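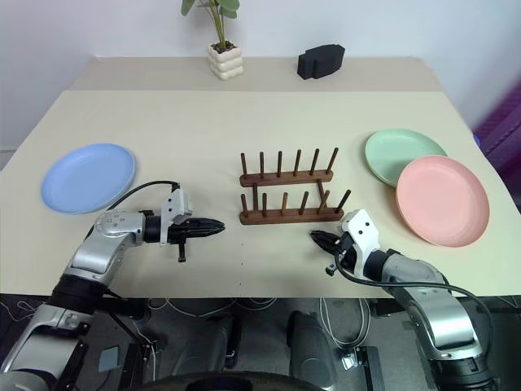
Riltorby shared kitchen
Progress report to the Horine fund, 2026-02-17
Prepared by Tuva Solheim

Tableware

The kitchen now has all the plates it was budgeted for. We ordered 100 from Fagundes in light blue, mint green and salmon pink. All are one size, with a low rim, and they stack without trouble. The cost was $305 against a budget line of $320.

Dish racks

We settled on a wooden rack with two base bars and upright pegs. It stands on the tabletop, and each plate goes on edge between the pegs. We have 4 so far, at a total of $165. Trullow has more in the same dark brown but will not hold them past June.

Use of the room

Lunch groups have been asked to rack their plates after washing. Most do. Stacks still get left on the table after the late sitting, so a notice will go up by the sink. The potted plant stays on the back ledge, where it doesn't take up table space.

Still to do

Shelf for spare plates: not started, waiting on a price.
Second order of racks: needs your approval before we go back to Trullow.

Receipts are attached.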